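3. Plot layout and the growth of houses in Pitimar

3.1 The serviced core

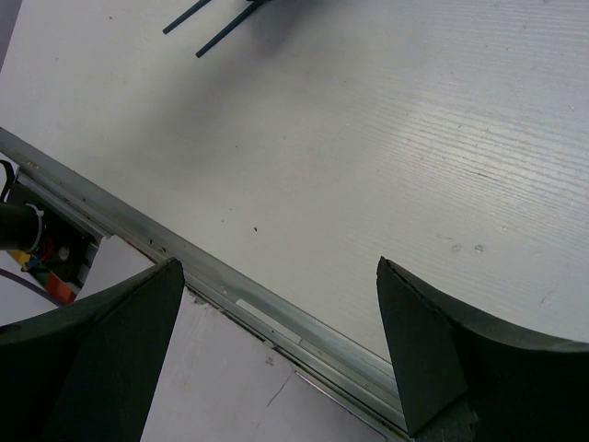

Each household in the first phase received a plot with a plinth, a water tap, a latrine and one room of brick. The rest was left to the family. Plots were laid out in rows of ten, back to back, with a service lane between the rows wide enough for a handcart. The shortest side of every plot faced the street. This kept the length of pipe and drain per house low, and it is the main reason the cost of the core stayed within the loan limit set by the Ilik housing office.

We surveyed 50 plots in two sectors. Of these, 34 were in the older sector, known as Ahn, where most families had lived for more than eight years. The others were in the later extension along the canal. Plots were drawn by lot from the site register. Where a house was locked on two visits, the next number in the register was taken. The survey recorded the outline of each floor, the wall and roof materials, the position of stairs, and the order in which rooms had been added, as told to us by an adult living there. Memories of the order were usually clear, but dates were less so, and we do not rely on them in this section.

3.2 Order of additions

The first addition in most houses was a covered cooking space at the rear, next to the tap. It was often put up within the first dry season, using sheet roofing and second-hand timber. A front wall with a gate came next. Families spoke of the wall as part of the house even where there was nothing behind it but a yard, and several had spent more on it than on the kitchen.

A second room followed when money allowed. In Ahn this room was nearly always built towards the street, which closed off the front yard and left the original room without a window on that side. The design team had expected growth towards the back, and the plinth had been placed with that in mind. Residents gave a simple explanation: a room on the street can be let or used as a shop.

Upper floors were found on 37 per cent of the plots surveyed. Stairs were the weak point. The core drawings show a stair inside the plot, along the party wall, but many owners put it outside, over the drain, to save floor area. In the narrower lanes these stairs now meet the eaves of the house opposite and make it hard to clear the drain by hand.

3.3 Materials and builders

Fired brick had replaced other walling in almost all the ground floors in Ahn. In the extension, block was more common, much of it bought from Zirport, a yard at the edge of the site that sells in lots of 1000 and allows payment in parts. Concrete roofs were cast by small local crews, normally in November, when the rains have ended and day labour is easier to find. None of the owners we spoke to had used the free drawings kept at the site office for upper floors. Most had copied a neighbour's house and changed it to suit.

3.4 Shared space

The small squares between clusters have fared unevenly. Those with a tap or a tree were in daily use for washing, drying grain and repairing bicycles. Those without either had been partly taken over by steps and raised platforms, or were used for storing sand. The rules of the scheme forbid building on the squares, but no notices had been served in either sector at the time of our visits.

Figure 1. Close view of a white tabletop with a fine streaked surface.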